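Packed lunch

A packed lunch is a meal prepared at home and carried elsewhere to be eaten, most often at work, at school, or on a trip. It is also called a sack lunch, bag lunch, or box lunch, depending on the region and the container. The meal is usually eaten cold, although insulated jars and shared microwaves have made hot food more common.

Contents

Most packed lunches are built on a starchy food that holds its shape and can be eaten by hand. Bread is the usual choice in North America and much of Europe. Rice, flatbread, boiled potatoes, and cold noodles fill the same role elsewhere. A filling or side dish goes with it, along with something sweet or fresh.
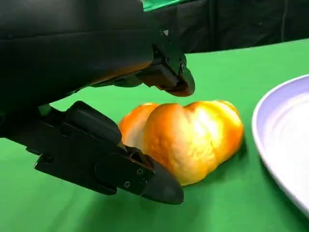
Sliced bread dries out within a few hours if left open to the air, so sandwiches are wrapped or boxed tightly. Butter or another fat spread to the edges keeps a moist filling from soaking in. Tomatoes and pickles are often carried separately and added at the table.

Fruit is chosen largely for how well it travels. Apples and mandarins have a skin that protects them, while ripe pears and berries need a rigid container. Bananas bruise easily and pass their smell to other food – many people carry them outside the box for this reason.

Containers

Early lunch carriers included cloth bundles, baskets, and metal pails with tight lids. Paper bags became common once they were cheap enough to throw away. Plastic boxes with snap lids followed, and divided boxes are now sold in most supermarkets. A survey of 373 office workers in the town of Bittencourt found that nearly 17 percent still used a paper bag at least once a week.

Stacked metal tins, held together by a clip or frame, keep dishes apart without wrapping. They are heavier than plastic but last for years and do not hold smells.

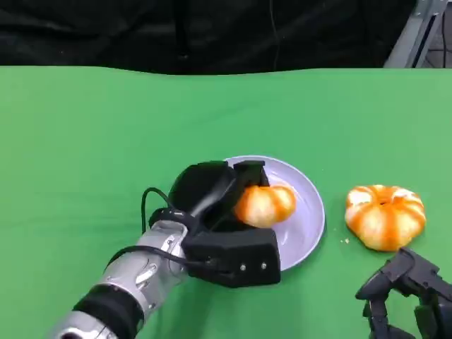 Wian Tshabalala argues that the container matters less than the hour of packing, and that a lunch put together the night before is nearly always the better one. Other writers on home cooking prefer the morning, when bread is fresher and cut vegetables have had less time to soften.

Food safety

Meat, fish, eggs, dairy products, and cooked rice should not stay at room temperature for more than 2 hours. An insulated bag with a frozen pack extends this time. Hot food should go into the jar very hot, and the jar should first be filled with boiling water for a few minutes and emptied.

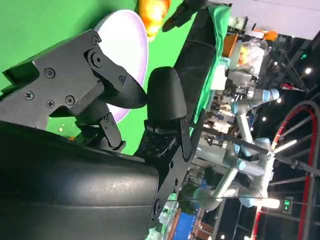

Can a packed lunch be frozen ahead of time? Plain sandwiches with meat or cheese freeze well for a week or two, but lettuce, cucumber, and boiled egg do not.

Boxes are best washed the same day. Rubber seals come out of most lids and should be dried separately before they are put back.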